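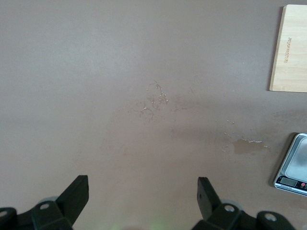

Fig. 1. Tabletop with a matte, mauve-brown surface.

Retail Pricing, Week 5: What a Table Costs

Reading for this week: the Bekano case, pages 65 to the end. Yes, the appendix too. The appendix is where they hid the money.

Last time we left Bekano with a warehouse in Mullberg and 3443 dining tables in it. The company had priced the table by adding up what it spent and putting a bit on top. This is called cost-plus pricing, and it is popular for the same reason as frozen pizza.

The trouble is that the customer has never seen your costs and doesn't care to. She has seen the table across the street at Shehu, and she knows what she paid for her last one. Those two numbers are her reference prices. Yours gets held up against them, usually to its shame.

Terms to know for the quiz:
Reference price – the price a buyer carries around in her head.
Anchor – a number you put there on purpose.
Markdown – an apology with a percent sign.

Bekano's first fix was an anchor. They brought in a second table, the Ama, and priced it at $955. Hardly anyone bought the Ama. Hardly anyone was meant to. Sales of the plain table went up in March, and management congratulated itself at some length (see the memo on the last page of the case). 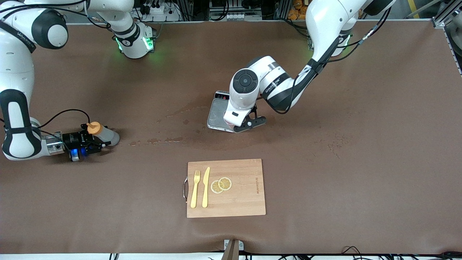
Then Shehu cut its price, and the anchor stopped holding. An expensive table in your own window does very little once a cheap one turns up in somebody else's. Bekano answered with a markdown, Shehu answered the markdown, and by the end of the quarter both stores were selling furniture for the pleasure of the company.

For discussion: at what point should Bekano have stopped matching? Bring a number and be ready to defend it. "It depends" will be accepted if you can say on what.

Write-up due April 3, 2018, one page, stapled. Two pages will be read as far as the bottom of the first.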